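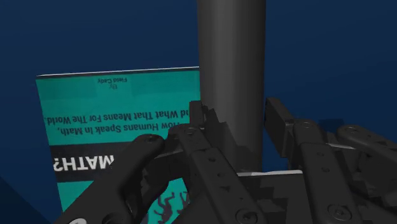 Wrist view, sim, gray cylinder between the fingers, book on the left.

From: Tamsin Mahuika
Date: 14/10/2023
Subject: Re: wrist camera vs. scene camera for the Pakora runs

On the Pakora list, Mundier wrote:
> Do we need both cameras? The scene view has much of the
> arm in it. Dropping the wrist stream would save us 40
> percent on disk, and the Steltex controller only reads
> one stream anyway.

I would keep both. I ran the controller 8 times on each stream with the same gripper model and the same seed. Wrist only: 7 grasps. Scene only: 2. The wrist stream loses the top of a tall part at close range, but it gives finger clearance on both sides, and the policy needs that for the last part of the approach.
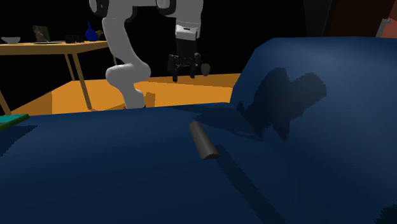

Shadow settings are the other open item. They have been at the low-resolution default since April, and I think they hurt the scene stream more than the wrist one. The arm's shadow on the sofa backrest has stair-stepped edges and is far larger than the gripper itself. The cylinder's shadow on the seat is as dark as the part, and my segmentation mask merges the two. I'll rerun with soft shadows before changing anything in the controller. Please leave the camera poses alone until then.

Tamsin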